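Plemix gripper comparison: progress report to the Riltuswood fund
July 2019

1. What this period was for

In the first report we promised to compare two grippers on ordinary kitchen work, with the same arm and the same controller. The grippers are the parallel one with two fingers and the soft one from Slaoui. The work is done in the test kitchen at Plernthorpe.

2. Table objects

We planned 200 trials with plates, bowls and cups, and all of them are done. The plates are the slowest part. When a plate lies flat, the fingers must go under the rim, and the rim of our blue plate is low. The bowls are easier, because the wall gives the fingers something to close on. The soft gripper was better with the paper cups, which the parallel one pressed out of shape when the force was set for bowls. We now keep a separate force setting for cups, and this will be written in the final protocol.

The fixed camera gives a good side view of the worktop, but it loses the far side of a bowl when the bowl is tilted. We therefore record the wrist camera at the same time in every trial.

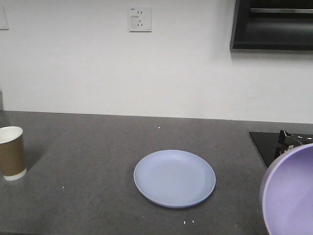 3. Doors and handles

This part is behind the plan. Of the trials with handles, 47 are finished, all with the parallel gripper. The soft gripper has not started, as its mounting plate came with the wrong holes and had to be sent back to Slaoui.

The bar handle on the built-in appliance is thin and shiny, and the position from the wrist camera is not stable when the ceiling light falls on it. The recessed handles on the cabinet next to it need another approach, with the fingers going in and not around. We have not decided yet if both types should stay in the same table of results - our wish is to report them separately.

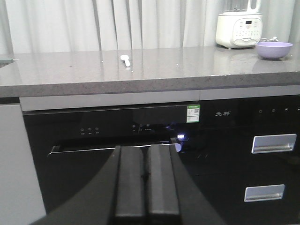

Parallel gripper below the worktop, wrist camera view.

4. Money

We have spent 700 pounds less than planned on spare parts, mostly on finger pads. We ask for your agreement to use this sum for a second mounting plate, so that we do not wait again if one is wrong.

5. Next steps

The soft gripper will begin the handle trials when the new plate is here. Until then we repeat the bar handle trials with the ceiling light off and a lamp from the side. The raw recordings for section 2 can be sent on request, but please tell us which format you prefer.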